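Visit report: simulation afternoon at Welta

Posted 2024-04-18

Welta opened its manipulation group to outside visitors in March, and I went along with people from two other companies. Our own interest was narrow. At Utetti we build small assembly cells, and we wanted to know whether policies trained in simulation are worth another look for two-arm work. These are my notes, typed up in the order of the visit, with some of the side talk left out.

The group sits on the second floor, past the machine shop. There is very little hardware in the room. Most of the work we were shown runs on a rack of computers down the hall, and what you see on the desks is monitors. Coffee was in the corridor. The introduction took longer than planned because the projector would not pick up the first laptop.

The project is called Erketley. The question behind it is how much a two-arm policy can learn from wrist cameras alone, with no overhead view. Each arm carries one wide-angle camera mounted behind the gripper, and the policy gets those two round images plus the joint positions. Everything is rendered. The test setting is a round wooden table with a gray box-like cabinet on it, a few small objects, and a room built around the table.

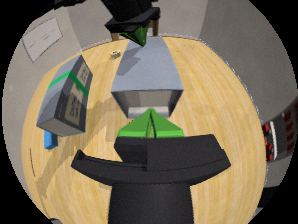

Simulated wrist view, with the second arm across the table.

The lens model was the first thing people asked about. The group used to train with an ordinary flat camera model and then swap in the wide lens for testing. Results were poor, and they spent a good part of last year finding out why. Near the fingers the two models agree fairly well. Toward the rim they do not, and the rim is where the other arm tends to show up. They now render the full circle with its black corners and feed it in without straightening. One of the visitors asked whether straightening the image first would be cheaper. They had tried it. It cost them the outer part of the view and saved very little compute.

The second topic was data. The training set for this task has 623 demonstrations, all recorded by people driving the two simulated arms from a desk with a pair of hand controllers. We were allowed to try the controllers. I found the depth hard to judge and hit the table twice. Recording was split into 26 sessions so that no operator worked longer than an hour at a time. Of the full set, 271 demonstrations were later marked as having a pause or a second attempt in them. The group kept those in. Their earlier practice was to throw them out, and the comparison between the two choices is the main result they wanted to show us.
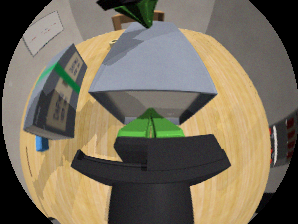
Wrist view with the green fingers up against the gray object.

With the retries left in, the policy recovers more often after a missed contact. With only the clean recordings, it does well until something slips and then tends to repeat the same motion. The curves were on a slide, and the gap between them was clear on the drawer task and small on the plain pick and place task. I did not copy the values and they asked us not to photograph the slide. A paper is being written.

Someone from Demirtaş asked how they decide that a run has succeeded. It is done from simulator state: the drawer joint has to pass a set opening, and the small object has to end up inside the drawer's volume with both grippers clear of it. The camera images play no part in scoring. They admitted that an early version counted an object balanced on the drawer rim as a success, and that they had to rescore a month of runs.

After that we moved to the viewer, where you can step through a run and switch between the cameras.

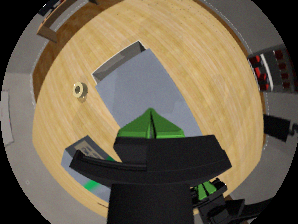
The drawer is the part of the model they have reworked most. Friction in the slide was set too low at first, and a light touch would send it all the way out. The policy learned to flick it. That looked fine in the numbers and would be no use on a real cabinet. They raised the friction and added a little variation from run to run, so the arm now has to keep pulling. Training takes almost 26 hours on their machines for one version of the policy, and each change to the drawer meant starting again.

We asked about the room. The walls, the shelving and the chairs could all be left out, and rendering would be faster. Their answer was that a wrist camera this wide sees a lot of the surroundings whenever the arm moves, and a policy trained over a bare table did badly once anything was placed behind it. They change the lighting and surface textures between training runs and keep the furniture layout fixed. I would have liked to see the layout varied too. They said it is on the list.
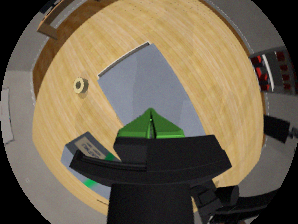 The fingers are bright green in every version. The group chose a color that stands out against the wood so that the tips are easy to find, and they have not tested how much it matters. For us this is a practical point, as our own fingers are black and the customer would not accept green ones. I asked if they could run a version with dark fingers. They wrote it down.

Transfer to real arms was covered only briefly. They have a matching table in another building, which was not part of the tour, and they described the results there as early. No figures were given. The simulated lens was fitted to a real one with a printed calibration board, and they repeat the fit whenever a camera is remounted.

Points to follow up on our side:

Ask for the lens fitting procedure, which they said they can share before the paper is out.

Go through our own recordings and see how many retries we have been deleting.

Check whether our simulator can render the full circle at a usable speed.

The next visit is planned for after the summer, and they expect to have the other building open for it. Visitors need to register with the front desk ahead of time and bring ID. Parking is behind the machine shop, and the gate closes at six.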